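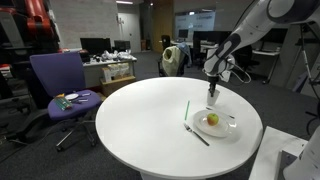 The arm holding a paper cup over the round table, with the plate, the apple and the fork.

Review: Dumix recording kit for robot arms
By Roswitha Gerlach
6 February 2024

Print this page | E-mail this page

We bought the Dumix kit in July to collect examples for our table setting and clearing tasks. Before, we used a script of our own, and it lost the gripper signal too often. I have now worked with the kit long enough to say what is good in it and what is not.

The kit is a hand controller, a foot pedal, a sync box and the recording software. Installation took me one afternoon. The manual says two hours, but it does not mention that the sync box wants its own network port. Buschmann, the dealer, answered my e-mail on this the next morning and was friendly.

The pedal is the part I like the most. One press starts an episode, a second press ends it, and a long press throws it away. When both hands are busy with the controller this saves a lot of time. With our old script I had to walk to the keyboard after each cup, and I often forgot to stop the recording. Then the learning system received long pieces where the arm does nothing.

For cups I am satisfied. A paper cup is a difficult object, it gives way when the fingers close too much, and the controller lets you close them slowly. With cutlery I am less happy. A fork lying flat on a glossy table needs very small movements, and at the finest setting the controller has a short delay — you feel it in the wrist, and you correct too much. Of 12 fork episodes I usually keep only six. Colleagues with a lighter hand keep more.

The labeling screen is simple. You choose the object, the action and the result, and you can add a note. I miss a field for the layout of the table. We change the places of plate, cup and fork between episodes, so that the model does not learn one position only, and now I must write this in the note each time. The Weltstead software had such a field, but its export was much slower.

Export works well. The joint values and the video stay together, also in long sessions. Our training code from Allum could read the files after I changed four lines.

The cable of the controller is too short. I sit close to the table because of it, and I would prefer to stand farther back. An extension exists, but it is sold separately — for this price it should be in the box.

I give four stars. For cups, plates and fruit I can recommend it. If you work mostly with cutlery, ask the dealer for a trial first.

Print this page | E-mail this page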